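Trallbridge user forum > Motion planning and control > Gear task: insertion search stops too early

kestrel_m
Thursday, 08:14
Hello all. I run two arms with the Trallbridge planner and a peg and gear board. The approach is good, but when the gear should go down on the peg, the controller reports "contact stable" and ends the search. The gear is then resting on top of the peg and not on it. I have set the search timeout to 3,000 ms. Is there something I forget? The perception part is the Haberkorn pose node with default settings.

ploverdeck
Your timeout is fine. Look at the contact filter. The default window is 500 ms, and with a spiral search this is too long. It takes an average over the moment when the peg finds the hole, so the drop in force disappears. I use a much shorter window and have had no false "stable" since March.

odd_torque
I do not agree with ploverdeck. A short window only hides the problem. If the pose is wrong by more than the spiral radius, no filter will save you. Please check first what the pose node believes when the hand covers half of the gear. In my tests it moved the centre towards the fingers every time.

ploverdeck
He writes that the gear rests on top of the peg. For me this means the pose is near enough.

odd_torque
"On top" can be also on the edge of the peg. We don't know it.

kestrel_m
Thank you both. I made the filter window shorter and ran it again this morning. It is better but not solved. I attach one view from the head camera, so you can judge how much of the gear is hidden at this point of the approach.
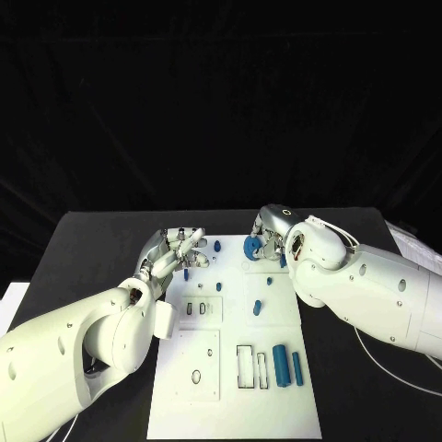
Right hand with the blue gear just above the board, left hand over the upper left part.

odd_torque
The gear is held upright, with the teeth to the left. So your planner still has to turn it flat before the search. Do you estimate the pose again after this turn, or do you keep the grasp pose from before?

kestrel_m
I keep the old one. I believed that the grasp is rigid.

odd_torque
With curled fingers I would not believe it. Take a new estimate after the turn, with the left arm moved back so it does not cover the pegs.

bramblecore
A small addition: in Bondora 3 the replan call has a flag to keep the other arm out of the camera cone. It costs roughly 2,000 extra samples in the planner, but for me this was acceptable. I don't know if Trallbridge can do the same.

ploverdeck
It can, with a keep-out volume, but you must write it by hand. And I still say to leave the short window.

kestrel_m
I will try the second estimate first and leave the short window as it is now. The log is in Cosum format, I can upload it in the evening if somebody wants to read it.

odd_torque
Yes please, with the wrist force channels included.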